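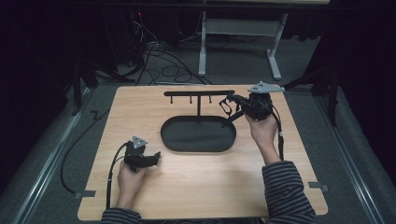
Figure 2. A small T-shaped stand with a shallow oval tray, set on a board on a carpeted floor. Three short pegs hang from the crossbar.

4.3 Do small storage goods reduce clutter?

Makers of small household storage goods often claim that giving each item a fixed place cuts the time people spend looking for it. The claim is repeated so widely that few writers bother to support it. The source most often cited is the Brindetti household survey, which reported fewer lost keys and less lost jewelry in homes that owned a stand, rack or tray of the general type shown in Figure 2. We are not convinced that the survey shows this.

The first problem is who took part. Homes in the Brindetti survey were recruited through a mailing list of past buyers, so people who already liked putting things away were heavily represented. A household that buys a stand for its necklaces may have been losing very few of them to begin with. The survey asked no questions about habits before the purchase, and its authors treat the difference between owners and non-owners as if it were a change over time.

The second problem is the measure. Respondents were asked how often they had "recently" misplaced something. Some will have taken this to mean the past week and others the past year. Barbu used a diary method in the Drultside area that avoids this trouble, and the results were much weaker. Of the 204 homes that finished the diary, those with a dedicated stand reported slightly fewer searches for small items in the first weeks. By July the gap had closed. Barbu puts this down to tired diary keepers, who may have stopped writing down short searches. That is possible, but it would affect both groups, and the simpler reading is that the effect wore off.

A third difficulty gets less attention. Open storage with a flat base tends to collect things it was never bought to hold. Coins, receipts and hair ties end up in the tray, and the hanging part is left for whatever was put there first. Several diary entries from Drultside mention moving a full tray to get at something behind it – hardly a saving of time. Neither study recorded what the trays contained, so we cannot say how common this is.

The Ridlow catalog data are sometimes brought in at this point. Sales of small stands rose from 2000 to 3000 units between its two editions, and this has been read as a sign that buyers find them useful. Sales tell us that people expected them to be useful. They say nothing about whether the stands were still in use a year later, and Ridlow did not follow up with its customers.

We therefore leave storage goods out of the model in Section 5. A fair test would need to assign stands to homes at random and to record searches as they happen – a costly design for a cheap object, and we know of no plans to carry it out.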